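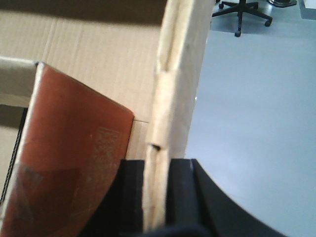

A cardboard box and a terracotta-colored cover beside a light wooden board, packing room, Istdale.

Home | About | Visits and Events | Reports | Contact

Visit Report: Packing and Dispatch at the Istdale Book Depository

May 17, 2018
By the Flornico Visits Office

Members of the Flornico Library Services Network were received this spring at the Istdale depository, which holds and sends out printed material on behalf of the Prulemholm public libraries. The visit was arranged at the request of member libraries that are preparing to move part of their own stock off site. It covered the receiving area, the shelving hall and the packing room, and most of the time was given to the last of these.

The depository occupies a single-story building that was formerly a furniture warehouse. Material arrives at the north entrance and is checked against the sending library's list before it goes any further. Items whose labels do not match the list are set on a separate shelf and are not entered until the library has replied. Our hosts reported that most replies come by the next working day, although branch libraries with short opening hours can take longer.

The shelving hall is arranged by size of item. Readers do not have access to it, and subject order was given up when the collection was moved in March of last year. Several members asked whether this made retrieval slower. Staff replied that each shelf position has its own number and that the number is printed on the request slip, so a new employee can find an item on the first day of work. The hall has 43 bays. Large folders and bound reports are kept in the bays nearest the packing room so that they are carried the shortest distance.

In the packing room, visitors were able to follow the preparation of an order from the request slip to the sealed box. Corrugated cardboard boxes are used for nearly all deliveries. The depository tried rigid plastic crates for one season and returned to cardboard when the crates did not come back from the branches in sufficient numbers. Boxes are reused until the corners soften, and then flattened and sent for recycling.

Hardcover items are placed first and smaller paperbacks are used to fill the remaining space. Staff asked us to note the following points for libraries that will be packing their own material:

Books should not be left leaning at an angle once the box is full. A cover that stands at a slant for the length of a delivery route may warp at the spine.

Packing paper should be folded flat and laid between hardcovers of different heights.

Boxes should be filled to the top edge or cut down to the height of the contents. An empty space under the flaps allows the box to be crushed when others are stacked on it.

No box should hold more than one person can lift without help. The depository does not accept boxes above this weight and will return them to the sender.

There was some discussion of this last point. Two member libraries currently use a larger box supplied by Kokkinos, and the representatives of both expect to change to a smaller size before their transfers begin. The visits office will circulate the measurements when they have been confirmed.

Finished boxes are labeled on the short side and on the lid. The depository sent out 3035 boxes in the past year, and delivery runs leave for the Prulemholm branches 3 times a week. Returned boxes are opened in the same room, on the side farthest from the door, and the contents are inspected for damage before they are shelved again. Minor repairs to hinges and loose pages are done on site. Items in need of a new binding are held until there are enough to make up a shipment.

The visit closed with a short question period in the staff room. Members were chiefly interested in the cost of storage, and the depository has agreed to provide its current schedule of charges in writing. Libraries that wish to send staff for a half day of instruction in packing may apply through the visits office. Places are limited to 3 people in each session.

The network thanks the depository and its staff for their time and for a well-prepared program.

Recent Reports
Prulemholm Central Library: The New Returns Hall
Moving a Local History Collection
Open Day at the Kokkinos Box Works
Notes on Shelf Numbering for Small Branches

Previous | Next | Back to Reports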